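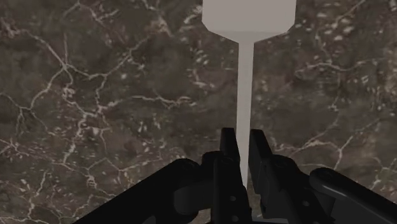 Simulated wrist view from the Butimden cell: the two-finger gripper at the handle of the spatula-shaped test utensil, dark stone surface.

Butimden Cell Returns to Service With Revised Gripper Setup

The utensil-handling cell at the Butimden laboratory was returned to regular use in March, following a period of maintenance on its two-finger gripper and a full revision of the simulated model that accompanies it. The work was carried out by the Cell Support Group under the direction of Dirk Thiele, with the simulation side handled by Pádraig Quinlan of the Lurkuritz office. Project teams that hold time on the cell are asked to read the notes that follow before their next session.

Background

Over the winter, several teams reported that grasps planned in simulation did not carry over to the physical cell as well as they had in the past. The difference was most noticeable with slim handles. A grasp that closed squarely on the handle in the simulator would, on the machine, meet one side of it before the other and push the utensil a short distance across the work surface. Wider objects were largely unaffected, and for this reason the fault was not reported sooner.

An inspection of the gripper found play in one of the finger joints and uneven wear on the fingertip pads. A separate review showed that the simulated gripper had not been updated when the present fingertips were fitted. The model was still using the tip length of the previous set, with a difference of 3 mm. The two faults had partly hidden each other, and correcting either one alone would have made the results worse.

Work on the Gripper

The gripper was removed from the arm and taken apart to the level of the individual linkages. Joint pins and bushings were replaced on both sides, including those that showed no measurable wear, so that the two fingers would begin their new service period in the same condition. Both fingertip pads were replaced as a matched pair. Pads should not be changed singly in future. A team that finds one damaged pad should report it to the Cell Support Group and leave the gripper as it is.

Fingertip fasteners were cleaned, refitted and marked with a paint line across the head and the adjoining surface. A broken line indicates that a fastener has moved. Checking these lines is now part of the start-of-session procedure and takes less than a minute.

After reassembly, the gripper was opened and closed for 412 cycles without a load and then inspected again. No play was found. The zero position was set with the fingers fully closed, and the new value has been stored in the controller. Programs that carry their own zero offset will override the stored value and must be edited before they are run.

Work on the Simulated Model

Mr. Quinlan rebuilt the finger geometry from measurements taken while the gripper was on the bench. The wrist camera position in the simulator was corrected at the same time. The view that opens this item was rendered with the revised model, and the upper ends of the two fingertips stand at nearly the same height on either side of the handle. Teams may use it as a general reference when they load the model for the first time. A clear difference in height between the tips generally means that an older finger file is still being read from the local cache.

The stone surface has been retained as the standard background for setup checks. Its veins and flecks make it a demanding surface for the software that locates the edges of an object, and a plain background tends to conceal errors that appear later in a project. The Correia planning package, which most teams use to propose grasps, was tested against this surface with the utensil in 1,665 simulated positions. Results are held in the cell folder under Mindance, the internal name for the model library, together with the settings used.

Teams should note that the utensil handle becomes narrower along its length, away from the head. A closing width that is suitable just beneath the head will leave a gap farther down. The planner does not correct for this unless the taper option is turned on, and the option is off by default.

Start-of-Session Procedure

The revised procedure replaces the sheet posted beside the cell last year. Old copies should be discarded.

Inspect the paint lines on the fingertip fasteners.

Wipe both pads with a dry, lint-free cloth. Solvents are not to be used on the new pads.

Close the gripper fully and compare the reported position with the value on the cell card.

Run the alignment program on the test utensil at reduced speed. The utensil should remain in place as the fingers close.

Record the result in the log, including results that are within limits.

Any reading outside the limits on the cell card is to be reported before work begins. Sessions lost to a reported fault will be rescheduled and will not be charged to the project.

Service Interval

The gripper will be inspected after every 100 hours of operation. The hours are counted by the controller and shown on its start screen. Mr. Thiele has asked that project teams not reset this counter, as occurred twice last year during software updates.

Spare pads and a second set of joint pins are kept in the cabinet at Butimden. A further set is on order for Lurkuritz, where a cell of the same type is being installed. Requests for access to the revised model, and questions concerning programs written for the earlier fingertips, should be directed to the Cell Support Group.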